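Isby Civic Desk: progress report to the Harine Fund

Search this site Search Go
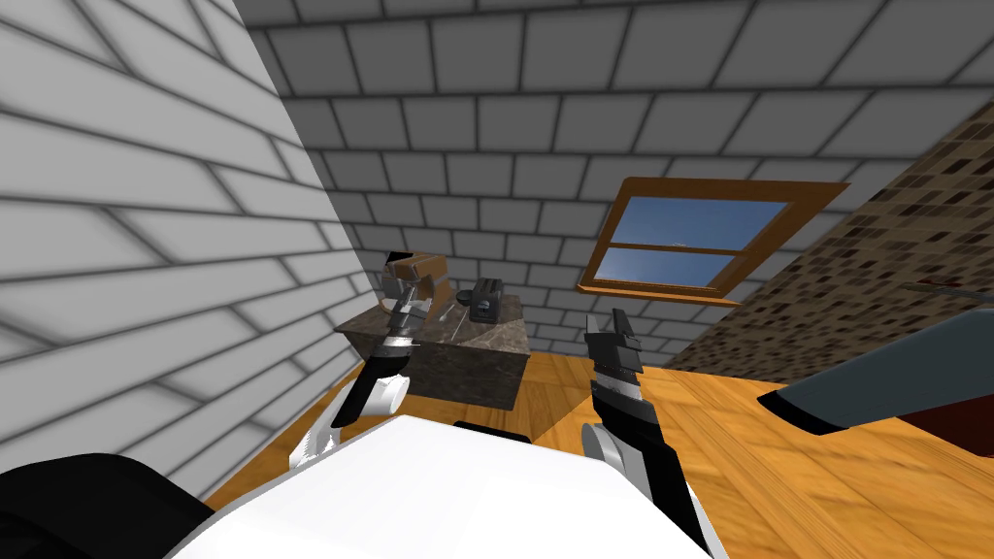
Dear Lurdes,

You asked for a report that was shorter than the last one and contained fewer adjectives. I've managed the second part.

As you'll remember, the grant pays for one reporter (me), part of an editor (Yuto Hayashi, the upper part on most days) and the public records fees. In return we follow rumors through the Isby mayoral race and publish what we find, including when what we find is dull. This report covers the stretch from the primary to the end of December.

The rumors

We logged 1183 tips from readers. A good many were the same tip. The most popular by a wide margin was that the mayor had collapsed in the parking lot behind the Oda Street library and that his staff had covered it up. We spoke to 6 people who had been in that parking lot. All of them saw him sit down on a curb. One saw him eat a sandwich. The campaign gave us a doctor's letter so vague it could have covered a horse, and we printed it in full with a note saying so. Traffic on that piece was the best we've ever had, and the comments under it are why Yuto now turns comments off at 9 p.m.

The second most popular tip was that his opponent does not live in Isby. She does. She also owns a cabin that is not in Isby, and she goes there on weekends like anyone who has met Isby on a weekend. We checked the voter roll, the property tax record and the water bill, and published all three with the account numbers blacked out. Two readers wrote to say the blacked-out parts were obviously where the truth was.

The third was about absentee ballots in a dumpster. They were sample ballots, marked SAMPLE. I went into the dumpster for this and would like it noted under travel.

What we said we'd do, and what we did

We promised 100 published checks. We published 94. The missing ones were mostly about the bond measure, which generated almost no rumors because almost no one had read it. I read it. It is 5 pages long and the only surprising thing in it is the spelling.

We promised a weekly newsletter and sent one every week except the week of the second debate, when the mailing service decided we were spam. Some of our readers had been telling it so for months.

We promised two public meetings. The first went well, in that people came and shouted at us and not at each other. For the second we invited both campaigns to bring their health and finance disclosures and take questions. One sent a deputy with a folder. The other sent a folder. We held the meeting anyway and the folder did fairly well.

Ivis

The tip database, Ivis, works now. In the fall it had a habit of merging tips that shared a last name, and for most of one afternoon it believed that the county clerk and a roofing contractor were the same man. Nothing was published from the merged records. Yuto has gone back through everything from that period by hand and found two tips we'd closed by mistake. Both have been reopened. One concerns yard signs and I don't hold out much hope for it.

We still can't export the database in the format your office wants. I've attached a spreadsheet. Please don't sort it by column F.

Corrections

We ran 6 corrections. The worst was ours alone: we gave the wrong year for the mayor's vote on the bus contract, which made him look inconsistent when he'd been wrong the same way both times. His office called before breakfast. We fixed it within the hour and put the correction at the top of the page, where it stayed through the election.

Money

Salaries came in as planned. Records fees ran over, mainly on account of the county charging us separately to search for a document, to find it and to tell us it was exempt. The appeal on that last one is still pending. We underspent on printing and would like to move the difference across, if the Fund agrees. The form for asking is the one you sent in the fall, and I've filled it out twice to be safe.

Next period

The council picks a new president soon, and the rumors about that have started without waiting for candidates. We plan to keep the checks going at a slower pace, finish the records appeal and write up how the two campaigns handled questions about health, which neither of them will enjoy. A draft will come to you when it goes to the lawyer.

I'd also like to talk about a second reporter. I know what you'll say, but please say it on the phone so I can argue.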